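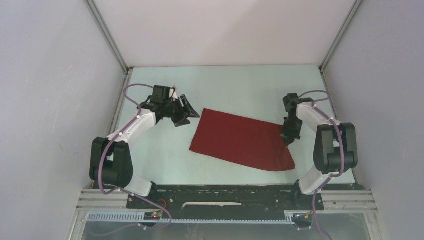

Para Asanka Akanda, entrevistada em Comville, uma peça só está passada quando pode ser guardada sem que ninguém tenha de pensar nela outra vez; antes disso, dizia ela, é apenas uma peça que ainda espera. A frase foi recolhida na primeira ronda de entrevistas e orientou a leitura que fazemos nesta secção.

4.2 O vinco como critério doméstico

O questionário foi respondido por 795 agregados familiares dos bairros de Wada e Meleo. A pergunta 12 pedia que se indicasse em que momento uma peça de roupa da casa (toalha, guardanapo, pano de cozinha) deixa de ser considerada "por tratar". Em 417 respostas, o momento escolhido foi a dobragem e não a passagem a ferro. Este resultado contraria a hipótese que tínhamos formulado no capítulo 2, segundo a qual o ferro continuaria a ser a fronteira principal entre o trabalho feito e o trabalho por fazer.

As entrevistas ajudam a compreender a diferença. Dos 76 entrevistados, a maioria distingue entre a ruga, que se tolera, e o vinco, que se deseja ou se evita conforme a peça. Um pano quase plano, mas com pregas suaves num dos lados, como o pano vermelho-escuro da Figura 3, seria classificado por muitos como aceitável para a cozinha e inaceitável para a mesa de visitas. A mesma pessoa pode aplicar os dois critérios ao mesmo tecido, no mesmo dia.

Figura 3. Pano vermelho-escuro estendido sobre uma mesa, com pregas ligeiras.

Rowbotham propôs, na discussão de uma versão anterior deste trabalho, que a cor teria aqui um papel: nos tecidos escuros a ruga seria menos notada. Os nossos dados não permitem confirmar isto. A cor não foi registada no questionário - uma falha que reconhecemos - e nas entrevistas surge apenas de passagem, quase sempre a propósito das nódoas.

Mais clara é a relação com o espaço. Nas habitações sem superfície livre suficiente para estender a peça inteira, a dobragem faz-se no ar ou contra o corpo, e os entrevistados descrevem o resultado com palavras mais indulgentes ("fica como fica", "serve"). Nas habitações com mesa grande, pelo contrário, o canto desalinhado é motivo de repetição. A norma parece, portanto, acompanhar o mobiliário disponível, e voltaremos a este ponto na secção 4.3, quando tratarmos do armazenamento em gavetas.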